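New tableware and fabric bowl covers introduced at the Salent dining room

Salent Community House has replaced the mixed crockery in its ground-floor dining room with a set of coloured bowls and blue-patterned plates, and has begun using washable fabric covers in place of cling film. The new arrangements apply from the first lunch sitting of the year and cover all meals served on the premises, including those prepared by visiting groups.

The change follows a review of the kitchen and dining room carried out in October by Nadhirah Tuhumury, who manages catering at the House. Her report found that much of the crockery in daily use had been acquired piecemeal, that few of the older bowls would nest, and that shelving intended for serving dishes was being taken up by single items with no match. It also recorded that cling film was the largest recurring purchase in the kitchen's sundries account after washing-up liquid.

The House has opted for bowls in plain colours, among them orange-red, green, light blue and pink. The large orange-red bowl is intended for salads and shared dishes. The others will be used for side dishes, fruit, dressings and bread, according to the menu of the day. Colours have not been assigned to particular foods, and kitchen users are free to choose whichever bowl is the right size.
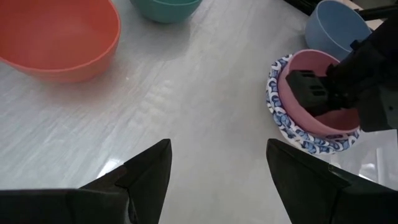 The fabric covers are round, with a gathered edge, and are printed in blue leaf and flower shapes on white. They were made by members of the Thursday sewing group under the guidance of Qistina Harahap, who drew up the pattern and tested it over several weeks before the group began cutting. A cover should be stretched over the rim after the food has cooled, and smoothed down so that the gathers sit evenly. It may also be left around the underside of a bowl while the bowl is being filled or carried to the table, and then drawn up when needed.

The covers are suitable for bowls standing on the counter or in the refrigerator for short periods. They are not airtight and should not be relied upon for soups, marinades or anything to be kept overnight. Lidded containers remain available for this purpose on the lower shelf of the larder, and should be marked with the contents and the day of preparation.

"We wanted something that people would reach for without being told," said Ms Tuhumury. "The old drawer of film and foil was always in a tangle, and half a roll would be wasted getting the end free. A cover goes on in a moment. It comes off, it goes in the wash, and it is back on the hook the next morning."

Soiled covers are to be placed in the lined bin beside the kitchen door, and not in the basket used for tea towels. They will be washed at 40 degrees and dried flat. Users are asked not to put them in the tumble dryer, as trials in the autumn showed that the gathering loses its stretch. Covers with loose stitching should be handed to the front desk, where they will be passed to the sewing group for mending.

The plates were chosen separately. Two patterns were placed before regular diners in the autumn, and the one selected has a plain white centre and a scalloped rim decorated with repeating motifs in blue and white. A total of 262 people returned a slip. Tudor Ursu, who chairs the House's dining group, said that the preference had been clear from the first week, and that several respondents had written of similar plates in the homes of their parents or grandparents.

For shared lunches, the recommended layout is to set the plates towards the middle of the table and arrange the bowls around them, so that dishes can be passed without reaching across a neighbour. Tables should be wiped and dried before they are laid. Tablecloths will no longer be provided at weekday sittings, although they may still be requested for private bookings and for the monthly supper.

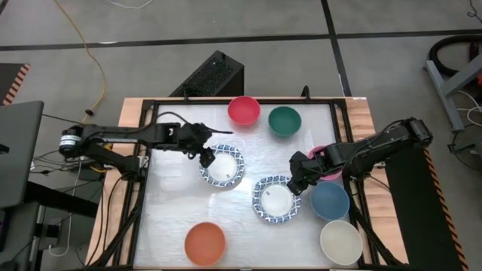 Those laying tables are reminded that serving bowls should be put out before the guests are seated, and that hot dishes must be placed on a mat. Cutlery is to be brought from the sideboard in the trays provided. Glasses should be set out last, as breakages have tended to occur when bowls are moved past glasses already on the table.

After each sitting, plates are to be scraped and stacked beside the hatch. Stacks should be kept low, particularly as the scalloped rims chip more readily than the straight rims of the former plates. Bowls should be rinsed and nested by size, the largest at the bottom, and returned to the open shelf to the left of the sink. Bowls that are still damp should be turned over on the rack until dry and should not be nested in the meantime.

Senyo Kpodo, who supervises the weekday kitchen, has prepared a single-page guide which has been fixed to the inside of the larder door. Copies in larger print may be obtained from the front desk. Mr Kpodo will also hold a 30-minute introduction for groups that use the kitchen on their own account. Attendance is expected of at least one member from each group, and groups that have not attended by the end of the month may be asked to postpone their booking. Places can be reserved in person or by telephone.

Serviceable items from the old stock have been offered to local households. The remainder, mostly single saucers and lidless serving dishes, will be available from the table in the entrance hall until the shelf space is required. Items may be taken free of charge. The large oval platters have been retained, as have the enamel pie dishes, which continue to be in demand for the baking class. The brown teapots have also been kept, following representations from the Casari reading circle.

The House has received a number of questions about the storage of personal crockery. Members who keep a mug or bowl of their own in the kitchen may continue to do so, provided that it bears a name and is kept in the cupboard above the kettle. Unnamed items found elsewhere will be moved to the entrance hall with the surplus stock. The House cannot accept responsibility for personal items left on the draining board.

Sutrisno Osman, who oversees the building, confirmed that the shelving in the dining room would be adjusted during the coming weeks to accommodate the new bowls. The middle shelf will be lowered and a row of hooks fitted beneath it for the fabric covers. The work will be carried out outside meal times, and no sitting is expected to be cancelled. Until the hooks are in place, clean covers may be found folded in the top drawer of the sideboard.

"The shelves were put up for tall stacks of soup plates that we no longer serve from," said Mr Osman. "Bringing one of them down should make the larger bowls easier to lift, especially for those of our members who would rather not reach above the shoulder. The brackets themselves are sound and will be used again."

Members of the sewing group intend to produce a further batch of covers in the spring, in sizes to fit the enamel dishes. Donations of clean, closely woven cotton are welcome and may be left at the front desk. Printed and plain fabrics are equally acceptable. Pieces should be large enough to cover a dinner plate with a hand's width to spare on every side. Elastic is being purchased by the House and need not be supplied.

Ms Harahap has also offered to show members how to make covers for use at home – no previous experience of sewing is necessary, and the group has machines that may be borrowed during the session. The first of these sessions will take place in the Bucur Room, with a charge of 2 pounds towards thread and elastic. Participants are asked to bring the bowl for which the cover is intended, so that it can be measured across the rim.

Comments on the new tableware may be entered in the book kept beside the serving hatch, or addressed to the catering office. The dining group will consider them at its next meeting, together with a proposal to extend the same bowls to the upstairs tea room. The opening hours of the dining room and the price of the set lunch are unchanged.

Issued by the catering office, Salent Community House, 2026-01-04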